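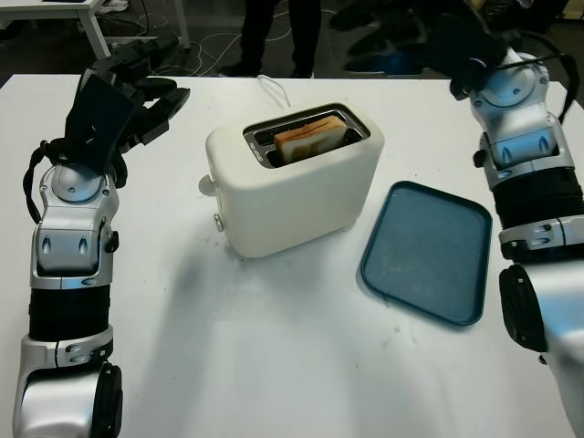 Opinion > Food and Home > Breakfast

I have become a person with views about breakfast, and I blame the move to Otmont. When I lived in the city I ate a cereal bar on the platform and thought no more about it. Now I work from the spare room three days a week, I have a kitchen with a window in it, and I have somehow gone and developed opinions. The main one is this: we have let breakfast be taken over by people who want it to be an event, and I would like it back.

It started with a café, as these things do. There's a place called Pascu at the bottom of our hill, which opened in October in what used to be the key-cutting shop. I was thrilled. I'd been moaning for ages that you couldn't get anything to eat in Otmont before eleven, so I was there in the first week with a newspaper under my arm, ready to be a regular. The menu had no toast on it. It had sourdough with whipped ricotta and hot honey, it had sourdough with things scattered over it, it had a granola that arrived in a plant pot (a clean one, I assume). I asked if I could just have toast and butter and the young man behind the counter was very kind about it, but he had to go and ask somebody. It came with edible flowers.

I don't want to be unfair to Pascu. The coffee is lovely and they let you sit there for hours. And I do understand the sums, because you can't pay rent on a shop by selling people two slices of bread. But I walked home thinking about how odd it is that the simplest meal we have has become something you have to apologise for ordering.

Because breakfast used to be the one meal exempt from all this! Dinner has always been a bit of a performance. You can't have people round for dinner without somebody worrying about the pudding. Lunch got ruined by offices. Breakfast was the meal where you were allowed to be half asleep and repetitive, and eat the same thing every day from the age of 5 until you died, and no one thought you were dull. My grandfather had toast and marmalade every morning of his life, as far as any of us knew. He made it to 74 and I never once heard him describe it as his routine.

Routine is the word that really sets me off, by the way. I made the mistake of watching one video about getting up earlier and now my phone thinks I'm desperate for self-improvement. Every morning there's another glowing person telling me what they eat before sunrise. There are seeds. There is always something soaking in the fridge from the night before, which means that breakfast has now got its fingers into the previous evening as well. I don't want to think about breakfast at ten at night. I want to think about it when I'm standing there in my socks.

And then there are the apps. A friend put me on to one called Fundow, where you log your meals and it gives you a mark for each one, and I lasted nearly a fortnight. It told me I was allowed 2,000 calories a day, which I could have found on the side of a packet, and it gave my breakfast an amber. An amber! For two slices and a cup of tea. It suggested I "add interest". I've thought about that phrase a great deal since, probably more than whoever wrote it, and I still can't see why my breakfast has to be interesting. The radio is interesting. The neighbours are interesting. The toast is there so that I don't faint.

I'll admit there's a bit of snobbery going the other way, and I've been guilty of it. My sister makes a proper cooked spread every Sunday, with a tablecloth, and I used to roll my eyes, and that was mean of me. She loves doing it and the children adore it. If you enjoy poaching things at seven in the morning then please carry on, and please invite me. What I object to is the creeping idea that this is the standard and the rest of us are falling short of it. Plenty of people have 5 minutes, a child who has lost a shoe and half a loaf going stale, and they manage perfectly well on that. They don't need a magazine telling them they've skipped the most important meal of the day because theirs had no berries on it.

I feel the same about the bread, while I'm here. I like sourdough. I buy it from the Ornach stall on Saturdays and I eat it with soup and feel very pleased with myself. But it makes peculiar toast. The holes let the butter through on to your lap, the crust takes the roof off your mouth, and the slices are the shape of a slipper, so one end burns while the other pokes out of the top untouched. Ordinary sliced bread was practically designed for the job and gets no thanks for it. It's cheap, it freezes, and you can make it at any hour of the day in any mood. I've eaten it after exams, after funerals, after coming home from the airport to a house with nothing else in it.

I went back to Pascu last week, since you ask, and there's a new line in pencil at the bottom of the board. Toast, butter, jam. I had that and a pot of tea, and read the paper right through to the football. They've still got the flowers on it, but they come on the side now.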